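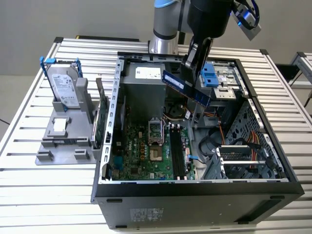 Notas para la charla sobre dispersión de vegetación e instancias. Saludo corto, nombre, estudio (Figueiredo) y directo al tema: cómo montamos el bosque de Kukcombe con un equipo de cinco personas y sin granja propia. Preguntar a la sala quién ha tenido que cerrar el programa a la fuerza con una escena de árboles. La primera idea que quiero dejar es que el límite casi siempre fue la memoria. Un módulo de RAM es una tira azul con una fila de chips negros, y ahí tiene que caber todo lo que el render necesita leer: mallas, texturas, estructura de aceleración. Cuando no cabe, el fotograma se cae o tarda el triple. Toda la charla va de meter menos cosas ahí sin que se note en pantalla.

Contexto del proyecto. Cortometraje, 51 planos, casi todos en exterior. Dirección de Rosário Neves. Ella quería un bosque de ribera cerrado, sin claros, y la cámara pasa muy cerca de los troncos en la primera mitad. Decir que el diseño ya estaba aprobado cuando entramos nosotros, así que no se podía negociar la densidad. Enseñar el plano 14 (vídeo, 12 segundos, sin sonido).

Primera versión de la escena. La fecha del archivo es 23/8/20. Había 438 árboles colocados a mano y todos eran geometría única, porque cada uno venía de una copia editada. El archivo tardaba tanto en abrir que Jailson lo dejaba cargando y se iba a comer. Parar aquí y enseñar la captura del listado de objetos. No leerla.

Segunda versión. Rehicimos el bosque desde nueve árboles base: cuatro alisos, tres sauces, dos fresnos. Cada uno con dos variantes de follaje. Todo lo demás son instancias con rotación, escala y una pequeña inclinación. Explicar la diferencia entre copia e instancia con el ejemplo del sello de caucho, que funciona con estudiantes. Si el público es profesional, saltarlo.

Regla de las rotaciones: en el eje vertical, libre. En los otros dos, cuatro grados como mucho. Con más, el sauce parece caído y el ojo se va a él. La escala entre 0,85 y 1,2. Radka Vidmar probó rangos más amplios y en los planos generales se perdía la referencia de tamaño con el personaje.

Dispersión. Usamos Multineck, la herramienta interna que escribió Jailson Paiva. Recibe un mapa en blanco y negro pintado sobre el terreno y una distancia mínima entre troncos. Lo importante es que la semilla aleatoria se guarda con el plano. En la primera semana no se guardaba y el bosque cambiaba al reabrir la escena. Hubo que repetir dos planos ya aprobados. Admitirlo sin rodeos, suele salir en las preguntas.

Pintar los mapas: tres capas. Una para árboles, otra para arbustos, otra para hierba. La de hierba solo existe a menos de 20 metros de cámara. Más allá, textura en el suelo con algo de relieve. Enseñar la comparación lado a lado y dejarla unos segundos para que la miren.

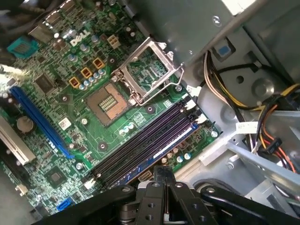 Desorden y orden, segundo bloque. Un bosque se delata como digital cuando las piezas están repartidas de manera demasiado uniforme, y la corrección habitual, subir el azar, tampoco lo arregla. Lo natural tiene grupos: alisos pegados al agua, fresnos arriba, huecos donde cayó algo grande. Pido siempre a los alumnos que miren agrupaciones de cualquier tipo antes de pintar un mapa. En una placa base, por ejemplo, hay condensadores cilíndricos apiñados en una zona, tres componentes cuadrados amarillo anaranjado que siguen una diagonal y, en el centro, un zócalo grande que manda sobre la composición. El ojo encuentra enseguida ese cuadrado dorado y ordena el resto desde él. En el plano 22 hicimos lo mismo con un tocón: primero el tocón, luego los arbustos alrededor, al final la hierba.

Aquí contar la prueba de Yuk-lan Yu. Imprimió el mapa del plano 22 en papel, en grande, y marcó con rotulador los sitios donde dos árboles iguales quedaban a la vista con la misma orientación. Salieron bastantes. Se arreglaron en una tarde cambiando variantes, sin mover ningún tronco.

Texturas. Todo el follaje comparte un solo atlas. Antes cada especie tenía el suyo a 8K y no había motivo, las hojas ocupan pocos píxeles salvo en los planos 3, 4 y 9. Para esos tres hay un atlas aparte. Transparencia: recortar la geometría de la hoja siguiendo la silueta, aunque suban los polígonos. Con instancias, esos polígonos se pagan una vez, y el rayo deja de atravesar tarjetas vacías.

Viento. Ciclo de 200 fotogramas precalculado por árbol base, con desfase por instancia. Cuatro desfases posibles. Con desfase libre se cargaban demasiados estados a la vez y volvíamos al problema del principio. En los planos de más de ocho segundos el ciclo se puede llegar a ver si uno lo busca.

Render. Los últimos planos se enviaron en diciembre a Vostport. Aníbal Salgado llevaba el envío y pedía dos cosas: rutas relativas y un fotograma de prueba a resolución completa. El plano más largo tiene 1.085 fotogramas y salió a la primera con la escena nueva. Mencionar que el ruido en las sombras del follaje lo limpiamos en composición, con pases separados de luz directa e indirecta.

Si voy mal de tiempo, quitar viento y pasar a las preguntas.

Preguntas que suelen hacer:

Por qué no una solución comercial para la dispersión. Ya teníamos Multineck y Jailson estaba en plantilla.

Si compartimos los árboles. Los sauces sí, los fresnos tienen corteza escaneada con permiso solo para el corto.

Cómo se hizo el agua. Otro departamento, remitir a Rosário.

Dejar en pantalla el plano 22 final durante las preguntas. Llevar el adaptador y la copia del vídeo en el lápiz USB.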